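Simulated Bathroom Cell: Frequently Asked Questions
Maintained by the Skivov Simulation Service. Last revised May 3, 2024.

How is the arm prepared before a run?
The operator loads the cell, moves the arm to its start pose above the work area, and confirms that the fingers are clear of every surface. Joint offsets must match the values stored under the Ballex profile.

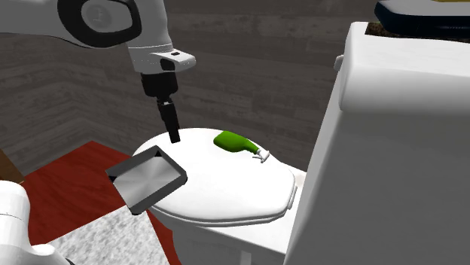 Gripper over the toilet lid, with the spray bottle lying to its right.

What should be done if an object floats or sinks into a surface?
Pause the physics engine and open the collision mesh for that object. Correct the mesh origin, save, and reload the cell. Objects should not be moved by hand while physics is active.

How is finger contact checked?
Use the close view and set the contact margin to 2 millimeters. Advance the simulation by 100 steps and review the force log. If the log shows gaps, lower the step size and repeat the check.

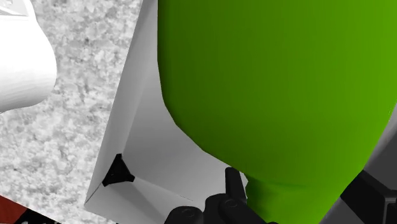

Jozefína Sýkora asks whether the margin must be entered again after each reload. It must, unless the profile was saved first. Saved profiles are kept for 4 months.

Where are faults reported?
Submit Form 284 to Miloslav Michalík and attach the force log. Requests without a log are returned to the sender.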